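Forro de tarros con cordel: el principio de la vuelta siempre se me abre

Foro Govville > Manualidades > Vidrio y reciclado
1,136 visitas

Skander
Buenas tardes a todos. Escribo desde hace poco en este foro y el español no es mi lengua primera, por eso pido paciencia si alguna palabra no está en su sitio.

Estoy preparando tarros de vidrio pequeños para poner velas de té en la mesa de una cena. Quiero enrollar un cordel claro solamente en la parte de arriba, y dejar el vidrio libre abajo para que pase la luz. Tengo 40 tarros y hasta ahora he terminado muy pocos, porque las primeras vueltas se abren cuando llego a la quinta o la sexta.

Lo que hago es lo siguiente. Lavo el tarro con agua caliente y jabón, lo dejo secar una noche y después pongo una gota de cola blanca bajo el borde. Espero un poco, apoyo la punta del cordel y empiezo a girar el tarro, no el cordel. Trabajo encima de un papel blanco grande – así veo bien los hilos sueltos y no mancho la madera.

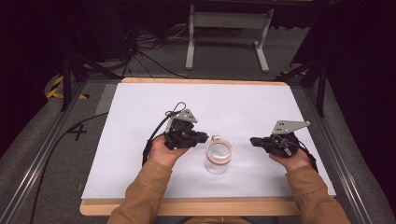
Trirketti: La cola blanca en vidrio liso no agarra bien hasta que está casi seca, y para entonces ya has movido el cordel diez veces. Yo pego la punta con cinta de doble cara, una tira muy estrecha en vertical, y todas las vueltas pasan por encima. La cola la dejo para el final.

Skander
Gracias, Trirketti. ¿La tira vertical no se nota por dentro? El vidrio es transparente y la vela la va a iluminar desde atrás.

Trirketti
Se nota si la miras de cerca. Pones ese lado hacia la pared y ya está.

Donnelly
No estoy de acuerdo con la cinta. Con el calor de la vela se reblandece, y en unas semanas el cordel baja solo. A mí me pasó en diciembre con un juego entero que había regalado, y tuve que pedirlos de vuelta, qué vergüenza. Cola caliente, un punto al empezar y otro al acabar, los dos en la misma línea vertical.

Trirketti
Una vela de té en un tarro abierto no calienta tanto la parte de arriba.

Donnelly
En un tarro pequeño sí. Pon el dedo en el borde después de media hora y me cuentas. Por eso mismo tampoco subiría el cordel hasta la boca, que es fibra y arde. Deja un dedo de vidrio libre o usa velas de pila.

Skander
Esto del fuego no lo había pensado bien, lo confieso. Para la cena voy a comprar las de pila. Entonces la cinta de Trirketti me puede servir, ¿verdad?

Donnelly
Con velas de pila, sí. Ahí retiro lo dicho.

Trirketti
Apuntado queda.

Skander
Otra duda. ¿Cuánto cordel calculáis por tarro? Tengo un rollo de 100 metros y no sé si alcanza para todos.

Donnelly
Mide el contorno con el propio cordel y multiplica por las vueltas. Si el contorno son unos 20 centímetros y das diez vueltas, son dos metros por tarro, más lo que cortas en las puntas. Con 40 tarros te vas a 80 metros y un poco. Alcanza, pero no regales ninguno.

Skander
He medido el mío y es casi igual a su ejemplo. Hago nueve vueltas y guardo el resto para las correcciones.

Probé anoche con la cinta en tres tarros. Las vueltas han quedado juntas y el principio no se ha movido, aunque el final todavía me sale un poco gordo – corto en recto y quizás debería cortar en diagonal.

Trirketti
En diagonal, y deshilachas la punta antes de pegarla. Se aplasta con el dedo y casi desaparece.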